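Gripper lands short of the brick on far grid squares, fine on near ones

Posted in: Student Builds > Arms and Manipulators
Asked by Ulla Strand, January 28, 2024
Viewed 476 times
Tags: servo, inverse kinematics, calibration, 3D print

We are building a small servo arm for the Pumidora pick-and-place event. It is 3D printed with hobby servos at the base, shoulder, elbow, wrist and gripper. The task is to pick up a LEGO brick from a given square on a printed grid, drop it in a cup, and return home.

Positions come from a plain geometric IK routine. Input is the brick position in mm from the base axis, output is joint angles, which are converted to pulse widths with one scale factor shared by all servos. The gripper always approaches pointing straight down.

On squares close to the base the grip is good. As the target moves outward the fingertips land short, and at the far edge of the sheet the error is 16 mm. Rotation of the base looks correct everywhere. Only the reach is wrong.

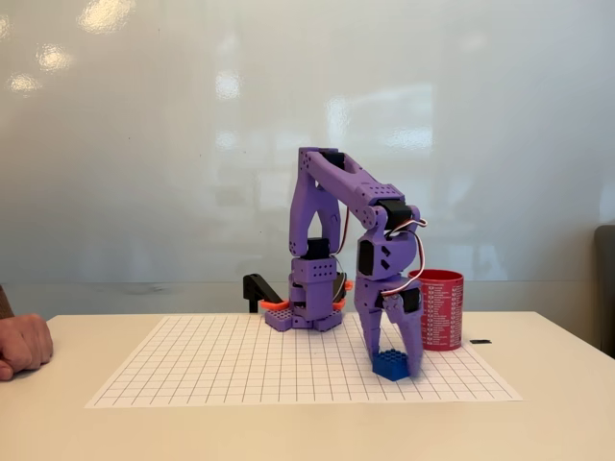
Gripper closed on the brick, near right part of the grid.

Already checked: link lengths in the code against the printed parts (upper arm is 119 mm between axes, forearm measured the same way), grid print scale with a ruler, and the horn screws. Supply is a bench unit at 6 V. The code runs on a Skandunus board, servo library at defaults.

Is this an IK error or a mechanical one? We would prefer not to build a correction table for each square.

2 answers

Yu-ting Lu
Accepted answer

An error that grows with reach and has no sideways component usually means shoulder or elbow angle, and your shared scale factor is the first thing I would remove. Hobby servos of the same model do not all travel the same angle for the same pulse change. A few percent at the shoulder is enough to give you what you describe.

Calibrate each joint separately:

Disconnect the IK. Command the shoulder by pulse width only. Find the pulse that puts the upper arm vertical (use a small square against the table) and the pulse that puts it horizontal. Support the arm by hand for the second one so sag does not get into the reading. Microseconds per degree is the difference divided by 90.

Repeat for the elbow, with the forearm in line with the upper arm and then at a right angle to it. Then the wrist.

Store an offset and a scale for each servo:

pulse = offset[j] + scale[j] * angle[j]

Do not assume 1500 is center. With the horn one spline tooth off, the offset will be large, and that is fine as long as it is in the table and you stay inside the travel limits.

After that, run your far squares again. If the fingertips are still short and also low, what remains is gravity droop. Test it by commanding a far pose and lifting the gripper lightly with one finger. If it moves several mm before the servo resists, you have backlash or flex in the joint. A fixed shoulder correction proportional to horizontal reach takes out most of it.

Also check that the wrist is really vertical at the far squares. If the wrist angle is computed as the remainder of the other two, it inherits both of their errors, and a tilt toward the base pulls the fingertips inward. This is easy to miss by eye from the front. Look from the side.

Dalen
Answer

had the same with our club arm. it was the power supply, swapped for a bigger one and it reached further. also try slowing down the moves

Comments

Ulla Strand: Measured the supply at the shoulder connector while holding the far pose. It drops by less than 0.1 V, so I do not think it is that. Doing the per-joint calibration now.

Yu-ting Lu: Check the cable slack at the elbow too. Run it through full wrist travel by hand with power off. If the loop pulls tight at full reach it loads the joint.

Ulla Strand: Result. The shoulder scale was off by 4 percent and the elbow by a little less, in the same direction. With separate values the far edge error is down to 2 mm, and the grip holds on every square we use. Cable had enough slack. I have left out the droop term for now. Calibration values are in the Irkau folder with the December build, file servo_cal.txt, for anyone on the team who reprints the forearm.

Dalen: ok so not power. ours was 5 V from usb

Yu-ting Lu: Redo the offsets whenever a horn comes off. The scale values stay with the servo, so label each servo with its own.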